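Software Release Checklist, Two-Arm Beverage Cell
Controller build 943. Checked by Afroza Matubbar, Trotville lab, 20th December.

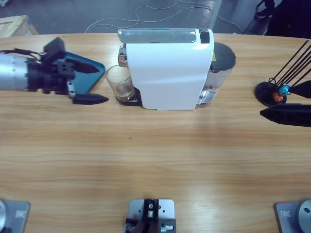
Scope is the software on the two-arm cell only: motion control, perception, the task planner and the operator tools. Electrical and mechanical checks are on their own sheets. Items are marked Pass, Fail, Open or N/A. A Fail in section 1 or 2 blocks the release.

1. Motion control

1.1 Controller build on both arms matches the release tag.
Pass. The left arm still reported the June build after the first flash. Reflashed and power cycled, now correct.

1.2 Joint limits loaded from the cell file, not from factory defaults.
Pass. Compared line by line with the signed copy.

1.3 Control loop period holds under full planner load.
Pass. Worst cycle in the log was 2 ms against a limit of 4 ms. Logging was on at the highest level.

1.4 Watchdog stops both arms when either control process is killed.
Pass. Killed each process by hand, left then right. Stop flag set on both arms each time.

1.5 Speed cap applies in teleoperation as well as in planned motion.
Fail on first run, Pass on retest. The cap was read once at startup and ignored after a mode change. Fixed in the mode switch handler. The retest covered all four mode changes.

1.6 Gripper force limit set separately for each tool.
Pass. The two arms carry different fingers, so a shared value is not acceptable here. Do not merge these two parameters in a later cleanup.

2. Collision model

2.1 Table surface present in the model at the measured height.
Pass.

2.2 Coffee machine modeled with lid closed and with lid open.
Open. Only the closed shape is in the file. The open lid needs its own shape before the planner is allowed to move the right arm over the machine. Until then the no-go box above the machine stays on.

2.3 Capsule stand modeled.
Pass with comment. The rods are thin and lean outward from the base. They are modeled as one cone, which is larger than the real thing and blocks some valid grasps from the side. Acceptable for this release.

2.4 Cable on the left wrist included in the arm's own shape.
Open. The bracket is in the model, the cable is not. Add a padded capsule shape along the forearm. Ticket raised with the Sultana tools group.

2.5 Arm-to-arm check active at all times, including during recovery moves.
Pass. Forced a recovery with the arms close together. Planner refused the path and reported the correct link pair.

3. Perception

3.1 Camera calibration is newer than the last camera move.
Pass. Reprojection error is inside the limit.

3.2 Clear objects detected at the expected rate.
Fail. The glass under the spout was found in 229 of 400 logged attempts. Depth drops out on the walls of the tumbler. Rorine suggests using the drip tray as a fixed reference and searching for the rim only. Not a blocker while the glass position is confirmed by the operator.

3.3 Water reservoir excluded from the glass search area.
Pass. It is also clear plastic and gave false hits in the previous build. Mask added.

3.4 Capsule color reported with the grasp target.
Pass. Blue and orange are separated correctly under the current lights. Other colors not tested.

3.5 Stale detections rejected.
Pass. Timestamps are checked at the planner input and old results are dropped with a warning.

4. Task planner

4.1 Grasp is verified before the transfer step starts.
Pass. Uses finger width and motor current together. Width alone gave a false yes on an empty gripper.

4.2 Planner does not start a brew without a confirmed glass.
Pass. Depends on the operator prompt, see 3.2.

4.3 Failed step returns to a named safe pose.
Pass with comment. The safe pose for the right arm is called "home2" in one file and "park_r" in another. Both resolve to the same joint values. Rename before the Clamier build.

4.4 Retry count limited.
Pass.

5. Operator tools

5.1 Stop button in the interface is visible on every page.
Fail. Hidden by the log panel when the panel is dragged to full height. Hardware stop is not affected. Fix assigned.

5.2 Log files record build, cell file and calibration ID.
Pass.

5.3 Replay tool cannot command live arms.
Pass. Tried with the arms enabled, request refused.

Result: released for supervised use. Items 2.2, 2.4, 3.2 and 5.1 carried forward.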